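The Kit Is Fine, the Subscription Is the Problem

Every few months a box shows up that is supposed to change how small shops do assembly. The latest is the Stosivau hand gripper kit from Trirville. You hold it, you do the job with it, it records how you did it, and later a robot arm with the same jaws is supposed to do it too. No programming. That's the pitch anyway.

I've had one on my bench since October. Opinions below, in no order.

First thing, the price. 2347 dollars for the gripper, two spare sets of pads, a charger and a case. Not cheap. Not crazy either, if you have ever paid an integrator to come out and look at your floor and then leave again. For that money you get something your own people can pick up and use before lunch. I like that a lot. The ones who know how a part goes in are the ones holding the tool, not some guy with a laptop asking them to do it slower.

Second, the work. We tried it on light assembly, clear plastic parts and molded brackets, the stuff that drives camera systems nuts and drives people nuts too. Thin sheet is a good test. It flexes, it shines, it wants to slide. The trick is getting a jaw on either side before you squeeze, and with the trigger on this thing you can creep up on it. Took me 15 tries to stop rushing. Haiyan Du, who runs our second bench, was good at it right away and was not nice about it.
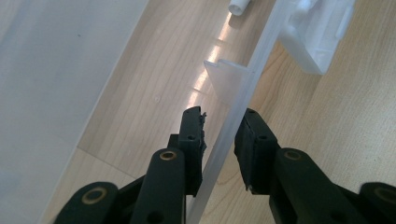 What I'd fix

The pads. Same complaint as everyone. The black padding on the inside of the left finger has gone ragged along the edge, little bits sticking out toward the part. On a cardboard box who cares. On frosted plastic I care. Trirville sells replacements in packs of 14, wich tells you something about how long they expect them to last. Make a tougher pad. Charge me more for it. Fine.

The linkage I have no complaints about. Brass bushings in the arms, matte black plastic, feels like someone thought about it. No slop so far on ours.

The weight, so-so. Good for a half hour. After that your wrist knows.

The part I really don't like

Grisutero. That's the cloud service, and without it the kit is a fancy pair of tongs. Your recordings go up, a trained skill comes back down, and you pay by the month for as long as you want to keep using it. Stop paying and the skill goes dark. Think about that. My people's hands, my parts, my bench, and I'm renting the result.

The sales rep told me 40 recordings is enough for a simple pick. Maybe. We sent more than that for the thin sheet and I am still waiting to be impressed. But say he's right. Then those 40 recordings are worth something, and they ought to be mine to take elsewhere. I asked for an export. Got a form. Filled in the form. Got another form.

Compare Xie, the smaller outfit. Their gripper is uglier and the software looks like a tax return, but the files sit on your own drive and you can do what you want with them. If the two companies merged tomorrow I'd be first in line – Trirville hardware, Xie attitude.

So would I buy it

The gripper, yes. Already did, would again. It puts teaching the machine in the hands of the people who do the job, and I think thats the right direction for shops our size. The yearly Grisutero contract, no. Go month to month, keep copies of whatever they let you keep, and get the export question answered in writing before you sign. I didn't. Still waiting on that second form.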